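Griststead keeps its doors shut six days a week and opens them on a Sunday in January. I got there at 2 in the afternoon, and Tamsin Ruawai was already on her third group of visitors. She runs the garment handling work, and she had put it first on the tour.

"People expect a factory," she said. "We work in mock rooms, because a room is where this has to work. There's a wall, there's a rack, and there are cables on the floor that we keep meaning to tape down."

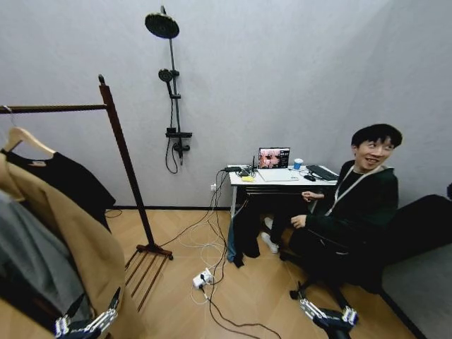 The job on show was hanging clothes. Ruawai chose it over folding, which she thinks has had enough attention. "Folding happens on a flat table. A hanger has to go up in the air and over a bar, with a shirt swinging off the bottom of it. My mother wouldn't call that difficult. I've spent most of a year on it."

Her colleague Kane Partington looks after the hands and grippers. He came from Turitz, where he worked on packing lines, and he says the change took some getting used to.

"On a line, every box is the same box," Partington said. "With a coat, the weight hangs differently each time you pick it up. You hold it by the neck of the hanger, up near the hook, and you try to keep the hook square to the rod. A few degrees off and it slides down the front." 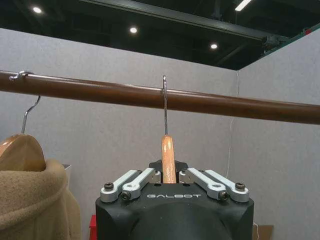 I asked how often it goes wrong. Partington had the numbers from the last round of tests: 817 attempts, and 299 of them ended with the hanger somewhere other than the rod. He didn't seem bothered by that. "In the fall it was worse. We log every miss and watch it back. Most are the hook, a few are the cloth catching on something."

Heavy coats are still the hardest, he said, and T-shirts are the easiest – "unless the neck is stretched, and then the shirt slips off one side."
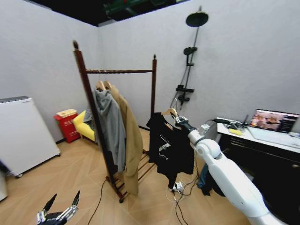

Money comes from two places. Eleo, a laundry company, pays for part of the work, and Bangash, which rents out uniforms, joined last year. Ruawai said both ask her the same thing, how soon, and she gives both the same answer. "I tell them five years for a back room with people around. They'd like to hear two."

She would not talk about price. She was happier talking about visitors, who mostly want to know whether they can have one at home. "Kids ask if it can find the other sock," she said. "It can't. We haven't started on socks."

The next group was waiting in the hallway by then, and Partington went to let them in.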